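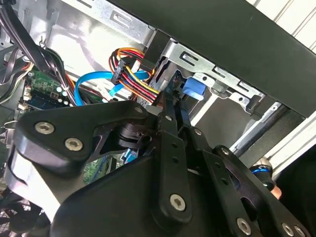
Desktop case, open, with circuit boards and wiring.

Drakenside Storm Laboratory
Hail Group notebook
August 9, 2018

Subject: Recalibration of the new pad foam and first pass through the Skasville pads

Continued from the previous entry. The drop tests on the second sheet of foam are finished. The third sheet has been cut and painted but was not tested today.

Background for colleagues joining the work. The Skasville network consists of 85 hail pads, each a square of rigid foam painted white and set level on a post. Hailstones leave dents, and the short axis of a dent is used to estimate the diameter of the stone. The foam was changed in May when the former supplier stopped making the old density. All pads exposed after the change are on the Plomedari sheet. The dent-to-diameter curve in use until now was made for the old foam and should not be applied to the new one.

Drop tests

Steel balls were released through the guide tube onto painted samples. Because steel is denser than ice, the release height for each ball is set so that the energy at impact matches that of an ice sphere of the same diameter falling at terminal speed. The height table taped to the tube was checked against the printed copy in the calibration folder. One line differed. The row for the second-smallest ball had been copied from the row above it. The taped table has been replaced, and the drops made with that ball on the first sheet have been struck from the record and will be repeated.

The Plomedari foam is softer than the old foam at the surface and slightly stiffer below. Small balls leave wider dents than before and large balls leave narrower ones. The two curves cross near a ball diameter of 20 mm. Below the crossing, the old curve would make stones look larger than they were; above it, smaller. A straight correction factor is therefore not acceptable, and a new curve has to be fitted over the whole range.

Paint matters more than expected. Samples with two coats gave shallower dents than samples with one coat, and the edge of the dent was harder to place because the paint tended to crack outside the true rim. The field pads all have one coat. The two-coat samples are kept in the drawer, marked, and are not to be used for the fit.

Samples cut from the edge of the sheet behave differently from samples cut from the middle. The edge strip is denser to the touch. The offcut pile contains both, unlabeled. Until this is sorted out, calibration samples are to be taken only from the middle of a full sheet, and the position is to be written on the back in pencil before cutting.

Lower limit of measurement

Dents from stones smaller than 5 mm cannot be separated reliably from insect damage, grit and handling marks. This was the limit on the old foam as well. There was some hope that the softer surface would allow it to be lowered, but the softer surface also records more handling marks. The limit remains where it is.

Reading of the Skasville pads

The pads from the most recent storm were inked with the roller and scanned. Oda, our dent-finding program, returned over 4,000 dents for the full set. Pads on the west side of the network were struck most heavily. Pads along the river show few dents, most of them small and nearly round, which suggests light wind near the ground during the fall. On the western ridge the dents are long in one direction, as expected when stones arrive at a slant.

Points to note about the output:

Overlapping dents. Oda merges two dents when the rims touch. On the most heavily struck pads this produces a small number of false large stones. Every dent placed in the top size class has to be checked by eye against the pad itself, with side lighting. The scan is not sufficient for this purpose.

Ink. Where the roller was too wet, ink ran into shallow dents and they were lost. The affected pads are stacked on the left side of the bench with a yellow slip. They can be cleaned and inked once more, but not twice. Please use the dry roller.

Orientation. A few pads came back without the north mark. Size can be read from these pads, but direction of fall cannot. They are to be left out of the wind estimate and kept in the size distribution. Field crews have been asked in writing to mark the pad before lifting it from the post.

Comparison with radar

A first look at the radar loop shows the hail core passing over the western ridge and weakening before it reached the river. The pads agree in general. The radar estimate of largest stone size is higher than the pad estimate throughout, which is the usual result: a pad is small, and the largest stones in a storm are few and far apart. No pad can be expected to have caught one. It would be wrong to report the difference as a radar error, and the wording in the draft summary should be changed accordingly.

A second difference is harder to account for. Two neighboring pads at the southern end show moderate hail where the radar shows only heavy rain. The dents are clear and are not handling marks. Possible explanations are a short burst between radar sweeps, drift of stones below the lowest beam, or an earlier storm on pads that were not changed when they should have been. The exchange log for the southern route is incomplete, so the third explanation cannot be excluded. A request for the paper log has been sent to the Skasville field office. No result from those two pads is to be quoted in the meantime.

Decisions

The old curve is withdrawn for all pads exposed on Plomedari foam. Sizes already sent out for the early summer storms are provisional and will be issued again after the fit is approved.

The new curve will be fitted on one-coat, middle-of-sheet samples only.

Oda settings are frozen until the full Skasville set has been read. Changes to the merge rule may be tested on copies.

Outstanding

Repeat drops with the second-smallest ball, first sheet.
Drop tests, third sheet.
Side-light check of top size class, western ridge pads first.
Clean and ink again the pads with yellow slips.
Paper exchange log, southern route: awaited.
Order of dry rollers: placed, no delivery date given.
Level of the drop table to be checked before the next session. The bubble was slightly off at the close of work and the feet have not been adjusted.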